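Ticket 2841
Site: Clendbridge, demo kitchen
Opened by: front desk
Category: small appliances / power
Priority: 2
Status: open, waiting on part

Reported problem
Breaker on the counter circuit trips when toaster oven and the hot plate unit are on together. Lights stay on. Outlet by the shelf goes dead too.

Log

Sun 17 November
9:40 Reset breaker, held. Nothing plugged in. OK so far.
9:55 Toaster oven alone, 200 degrees, ten minutes. No trip.
10:10 Hot plate alone, full power. No trip, fan a bit loud.
10:20 Both on. Tripped in under a minute. Reset.
10:35 Both on again, oven moved to the outlet by the door. No trip. So it's load on that one circuit, or a tired breaker. Leaning breaker, Sheehan says the other kitchen runs the same pair on one circuit no problem.
10:50 Panel label says 113, drawing says something else. Somebody fix the drawing pls.
11:05 Swapped power strip for the one from Carkholm stores. Same result, so not the strip. Old strip is fine, put it back in the cupbord.
11:30 Cleaned crumb tray on the oven while it was off. Was bad. Not the cause but still.

For now
Do not run both off the counter circuit. Oven goes on the door outlet or stays off. Pan work first, then toast. Put the play food and the plate back in the bin when your done, don't leave stuff leaning on the oven.

Counter layout:
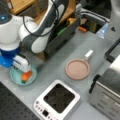 Jonas Mayrhofer
Facilities support, Clendbridge

Oven is the stainless one on the right, white unit with the buttons is the hot plate. Pan can stay where it is, just keep the handle clear of the oven.

Still to do
- new breaker, ordered from Plindetum, no date yet
- retest both together after the swap, half an hour min
- relabel panel
- check outlet by shelf, felt loose when I pulled the plug

Leave ticket open till the retest is in. Call me before anyone opens the panel.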